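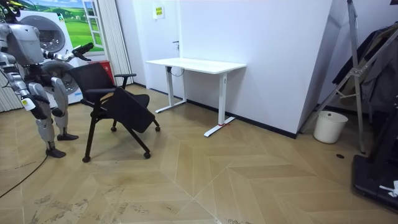 Car paperwork multiplies in the dark of the glove box, and the day you need one sheet of it is the day it has slid behind the owner's manual. I do mine at the desk twice a year, in September and again in spring, with everything tipped out where I can see it. Have a black office chair like this one pulled up before you start, as it takes longer than you'd think and the driver's seat is murder on the back.

Sort first, read later. Registration, insurance card and the latest inspection report go in one clear sleeve. Everything else is history, including the oil change receipt from 18 months back that you were keeping for sentimental reasons.

Copy the odometer reading onto the inside of the sleeve each time. Mine said 2599 the first time I did it, which shows you how long I've had the habit and how little I used to drive.

Never put the only copy in the car. A scan on your phone is fine until the phone is at 1 percent, so print a spare and leave it at home.

Sticky window decals: warm the glass with a hair dryer, lift a corner with an old library card, peel slowly. Vegetable oil takes off the gum, then dish soap takes off the vegetable oil. Plan on doing the second part twice.

If you have to queue at the Vernar inspection lot, bring water, a pen that works and a snack that doesn't melt. I have donated 57 minutes of my life to that line on a good day. The vending machine there takes exact change and sometimes keeps it.

Updated 11/03/2024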